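# Small whiteboard keeps ghosting -- is it worth saving?

**Gaspard Roussel**

Hello everyone, and sorry in advance for the long message. I have one of those small whiteboards that I keep on my desk for the day's list, and I'm very fond of it, but for the last couple of months it won't come clean. I wipe it at night with the felt eraser and in the morning I can still read the old list underneath the new one, like a letter somebody wrote on the page above. I've tried dish soap, I've tried a damp sponge, and my sister suggested toothpaste (I didn't dare). It cost me 8 dollars at the Urton shop, so I know the sensible thing is to buy another, but I'd so much like to keep this one going. I also can't decide whether it should hang on the wall or stay flat on the table. My handwriting is dreadful either way!

**Clodagh Ó Dubhghaill**

Oh, don't throw it out yet, Gaspard! I taught evening classes for years and went through more of these boards than I care to remember, and most of the gray ones came back beautifully. What you want is rubbing alcohol on a soft cotton cloth -- an old T-shirt is perfect. Go over the whole surface, turn the cloth to a clean side, and go over it again. Then a second cloth with plain water, and let it dry properly before you write anything. If there's one stubborn word left, scribble right over it with a fresh dry-erase marker and wipe straight away, and the old ink usually lifts with the new.

You're right to be wary of the toothpaste. It's a mild abrasive and it can dull the finish.

As for wall or table, I'm a table person. A little board with rounded corners and a thin frame is easy to write on lying flat, but do look at where your light falls. Half the white can disappear into glare, and then you miss smudges when you're cleaning.
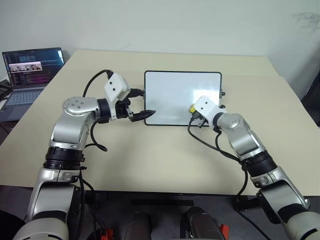 ## Markers matter too

**Avwood**

Alcohol, yes. Same thing I'd have said. Check your markers though, I once spent a whole evening scrubbing and the culprit was a permanent one that had gotten into the cup. Store them lying down and don't leave writing on the board for over 3 days. If it still ghosts after 2 good cleanings the coating is probably worn and you'll need a new board.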